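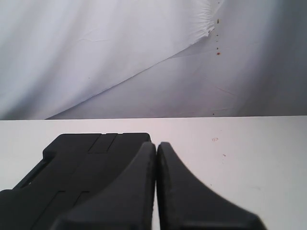 The Jeltton household plastics record is now in its second grant period, and this report covers the work from November to April 2024. The main expense in this period was fitting out the back room at Stornthorpe so that donated items can be cleaned, measured and recorded in one place. The work surface is a flat white table with a white fabric backdrop behind it. Both were in the budget you approved, and together they came in slightly under the estimate. We asked for white because most of the donated plastic is dark, and edges are hard to make out against the old brown benches.

So far 1,019 items have been entered in the record. Another 133 are waiting, mostly crates, trays and broken housings that came in the Hồ donation. These have taken longer than planned – many came without lids or labels, and matching the parts is slow.

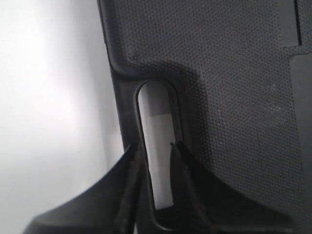
Surface wear is the part of the record that has changed most since our last report. We used to give each item one grade for overall condition. We now make separate notes on the flat areas, the rims and any openings, as they often need different cleaning. On a dark gray panel, for instance, the field of tiny pits gets its own entry, with any light flecks noted. The smooth raised rim gets another, and so does the molded lip of the oval slot. Entries take longer this way, and we have allowed for that in the new schedule.

Two matters are still open. The shelving from Gendton was delivered with the wrong brackets, and replacements are on order. The written cleaning guide is also behind. A draft covers rigid plastics, but the section on flexible plastics has not been started.

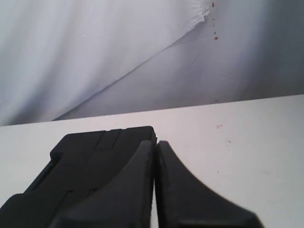
We expect to send you the rigid plastics section with the next report, and the other section once the Hồ items are finished. No change to the overall budget is requested. The remaining equipment money – about a fifth of the original amount – will go toward labels, storage boxes and a second set of measuring tools.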